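Subject: Re: [bench-automation] Multi-finger hand vs. parallel jaws for small glassware

Hi all,

Following up on the thread from February, with apologies for the length. I finally got proper bench time with the multi-finger hand on the white arm, and I'm having far more fun with it than I expected to!

Noémie Collet wrote:
> We gave up on fingered hands for anything under 100 ml. The fingers
> block the view of the neck, and you spend your life re-teaching the
> approach. Has anyone on the list had a better time of it? I'd be
> curious to hear which camera you plan from as well.

Short answer: better, yes, though with some of the same complaints.

The job is simple on paper. Glass goes onto the plate of a magnetic stirrer hotplate, the hand lets go and backs out, then it comes in again and takes the glass off. The controller runs Trivcombe, same build as last time, and the only thing I changed between runs was the grasp file. I did 337 cycles in total, 217 of them with the thumb doing the final positioning and the rest with all the fingers closing together. The thumb approach won easily. Of the first 100 thumb cycles, 99 ended with the glass standing where I wanted it, and the one miss was my own fault (I had left an old offset in the file).

What made the difference was coming in palm-down and keeping the other fingers well clear of the hotplate. If you let them curl early they head straight for the clamp, and then the planner gets nervous and takes the long way around. I now hold them straight until the thumb has settled – it looks a bit odd, but it works.

On cameras: I planned from the head view first and switched to the fixed one later. The head view is lovely for seeing into open things from above, but the arm eats up the right side of it. The fixed view shows the hand over the plate much better, and you can judge the gap between fingertip and glass without guessing.
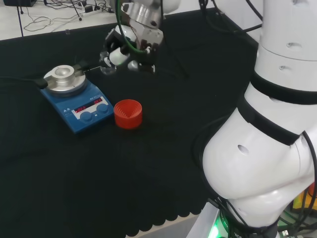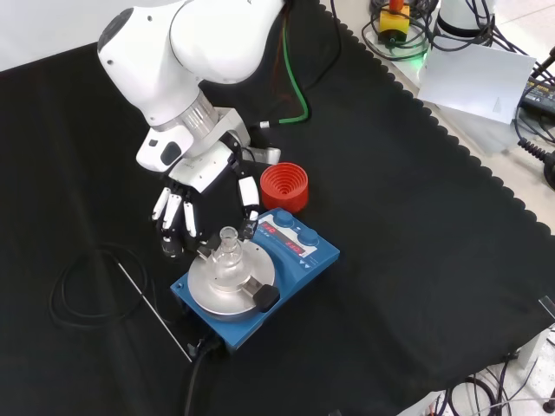
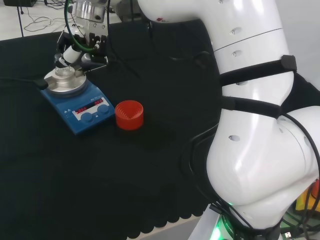 Blue stirrer, black cloth and white arm in all three; the second one is the fixed camera.

Noémie Collet, answering me off-list after I sent her the grasp file, wrote that she would still take parallel jaws for vials any day, and that the thumb trick only pays off once the glass has a neck to rest against. She also asked whether the fingertips mark the glass after a few hundred cycles. I haven't checked that under decent light yet, so I'll leave it open.

I think she's right about vials. For flasks I'm leaning the other way, mostly for how gently the thumb can nudge one over without lifting it.

Two things I'd love help with:

The cable loop near the wrist. Mine wants to swing into the view on every second approach. Has anyone routed theirs along the upper link, and did it limit your rotation?

Release timing. Trivcombe waits for the force reading to go flat before it opens the hand, and on a light flask that takes ages. I've shortened the wait, but I'd like to hear what thresholds other people use.

I can send the grasp files to anyone who wants them. They're short and the comments are mostly readable.

Cheers from Dorkonach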